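How to Request a Court File in Llanos County

By Rhodri Gough

Most criminal case files in Llanos County are open to the public once charges are filed. You do not have to be a party to the case, a lawyer or a reporter, and you do not have to say why you want to read it. You do have to ask for the right thing at the right counter. These steps cover the adult criminal files kept at the Buvholm courthouse. Juvenile files and sealed cases are handled separately.

Step 1. Find the case number

The clerk can search by name, but a common name can bring up a long list. Start with the public terminal in the first-floor lobby. Type the defendant's last name, then the first name, and leave the middle name blank. Write down the full case number, including the letters in the middle. The letters tell the clerk which division has the file.

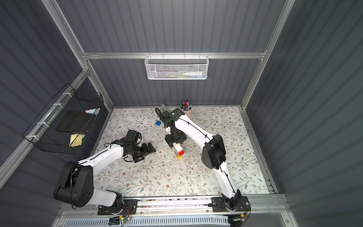

If the case was charged before 2000, it will not be on the terminal. Ask for the bound index instead. The index is arranged by the year the charge was filed, so a trial that ran into the following year will still be listed under the earlier one.

Step 2. Decide what you need

A complete file in a case that went to trial can run to 300 pages or more. Few people need all of it. The documents requested most often are the criminal complaint, the plea agreement, the verdict form and the judgment. The judgment shows the sentence, any credit for time served and the date of the order.

Transcripts are not part of the file unless someone ordered one for an appeal. If you want to know what the judge said at sentencing, and no transcript exists, you will need to contact the court reporter and pay for one to be prepared.

Step 3. Fill out the request form

Pick up the form at window 2. Print the case number at the top and list each document on its own line. "Everything on the shooting" will come back to you. "Judgment of conviction" will not. 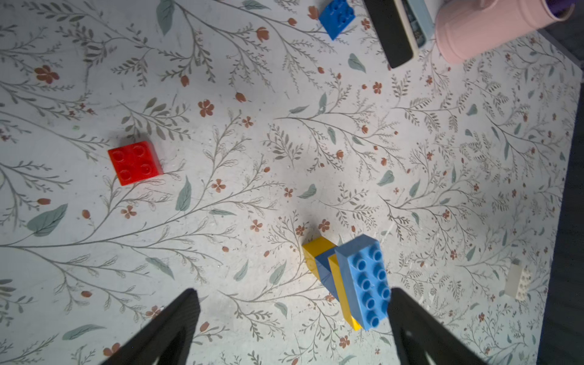 Bring your earlier paperwork if you have asked for this file before, and sort it at home by filing date. Use a large, flat surface and a good light. I have done this on a patterned tabletop much like the one shown, with leafy sprigs and little orange flowers all over it, and small slips such as receipts are easy to miss against a print like that. A plain sheet underneath helps. Clip each receipt to the request it belongs to before you leave the house.

Step 4. View the file

Files are read in the records room, at the long table facing the counter. Pens are not allowed. You may take notes in pencil or on a laptop, and you may photograph pages with your phone if you ask first. Keep the pages in order. If something looks missing, tell the deputy clerk before you hand the file back.

Files for older cases are stored at the Asach annex and take longer. Agnese Baranauskienė, the deputy clerk for records, asks people to call ahead for those. A request received in the morning usually makes the afternoon van.

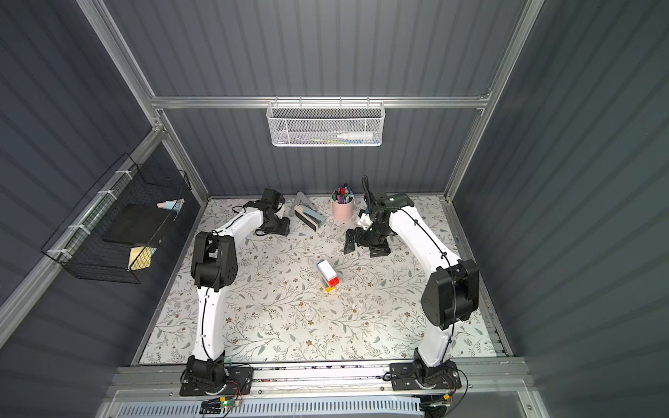
Two white arms above the floral mat, with the left gripper lowered near the back.

Step 5. Order copies

Mark the pages you want with the paper flags provided. Do not fold corners. Plain copies are made while you wait, and a short order takes around 20 minutes. Certified copies carry the court seal and cost more. You need those for an immigration filing, a licensing board or another court. For your own reading, plain copies are enough.

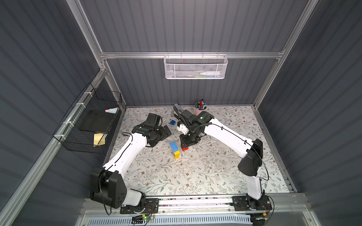 If your request is denied

The clerk must give you the reason in writing. The usual reasons are a sealing order, a protected victim's name, or an open motion that has the file in the judge's chambers. In the last case, wait for the ruling and ask again. For the others, you can ask for a redacted copy. Use the same form, check the box marked "redacted" and attach the denial letter.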